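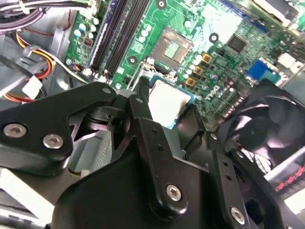 Notebook, Skullora bench, May. Open day, CPU seating demo.

Setup as left the evening before. Dell desktop chassis, cover off, cooler off the socket. Arm homed at 09:20, wrist camera checked against the calibration card. Gripper plates re-torqued. Erdős (the planning PC) rebooted once before the doors opened because the camera topic was stale; no repeat during the day.

Task shown to visitors: pick the processor from the tray, carry it over the open LGA socket, align, lower, release. Load lever stays manual for now. Told both groups this before starting, to save the question.

Parameters:
approach height 20 mm above socket
descent 400 ms per step
settle 200 ms before release
16 runs planned, 16 run

Notes from the runs.

Grip on the heat spreader edges is acceptable, but the part comes off the tray with a slight tilt. The tilt correction happens at approach height and takes longer than people expect. Two visitors took the pause for a fault. Add a status line to the wall display.

Clearance next to the memory slots is tight on the left finger. Run 7 stopped on the force limit during approach. Backed off, shifted the entry path toward the fan side, continued. The new path is saved as trodent_entry_b. Do not overwrite the old one, the Girkex cell still uses it.

Run 11: socket corner found late. Sun had come around onto the white surface at the lower left of the view and the exposure dropped. Blind down, fine afterward. Should be on the checklist, it was on last year's.

Contacts inspected under the loupe after runs 8 and 16. No bent pins found. The processor is a dead one, so electrical function was not tested and should not be claimed in the writeup.

Questions from the Trodent people: can it do the cooler as well (no, payload is fine but the screws need a second tool), and does it need a new model for each board (socket template yes, path partly). They want the force logs. Export as CSV, strip the aborted segment of run 7 into its own file.

To do:
order spare fingertip screws
status text for tilt correction
blind down before 14:00
send logs to Trodent
return the loupe to the Girkex bench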